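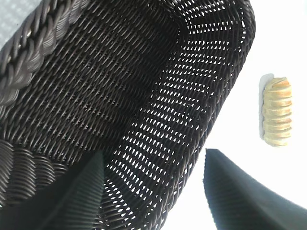

Dark brown wicker basket, braided rim, seen at a tilt.

December, 4:30 pm. Dealer registration figures, second pass.

Clalville claims 1605 new cars registered last month, up 27 on the year before. I don't buy the headline yet. The Pliltden lot puts its demonstrators through in the last week and they go in the same column as retail. Took those out by hand from the plate list and the gain went away. Need to redo this with fresh eyes, I may have dropped some fleet vans along with them.

Sydorenko sheet says 1314 for the same area. Different boundary? Their key doesn't say. Wrote to ask, got the brochure back.

Givano hatchback: "best seller in its class." The class has two cars in it if you go by their footnote.

Tried sorting by days between registration and first owner change. 8 cars changed hands inside a week, all Pliltden. Could be ordinary resale. Looks like pre-registration to me, but that's a small pile to hang anything on.

Don't quote the year-on-year number until the van question is settled. Old spreadsheet still has the wrong formula in column F, use the copy.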